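Grasp planner, part four: the timeout was mine

20 May 2026

Last week I wrote that Grorkier was dropping goals and I blamed the network in our Endudby room. I must take this back. The network is fine. I had set the planning timeout to 300 ms in one config file and to 100 ms in another, and the launcher was reading the second one. When I put both in the same place, the dropped goals went from 46 in one afternoon to none. I am a little ashamed, but I leave the old post as it is.

The next problem is more interesting. Villca, our perception node, gives one pose for each object and also a confidence. Until now the planner used only the pose. In Lundov we now pass both, and when the confidence is low the planner asks for up to 36 candidate grasps before it chooses – slower, but the arm hesitates less near the table.

Object order is still decided by a very simple rule in the planner: take first what is nearest to the front edge of the table. With the desk as I have it now, this gives the banana first and then the apple, which lies close to the yellow basket. For the apple I need the rim of the basket in the collision model, and at the moment the model is only a box without holes. I will write the mesh version in June.
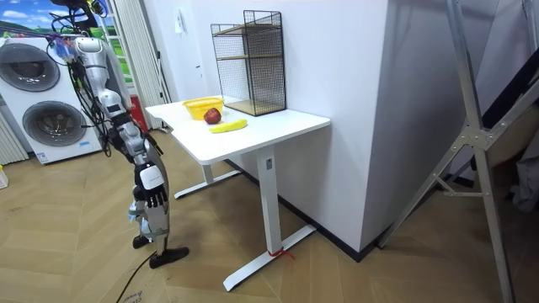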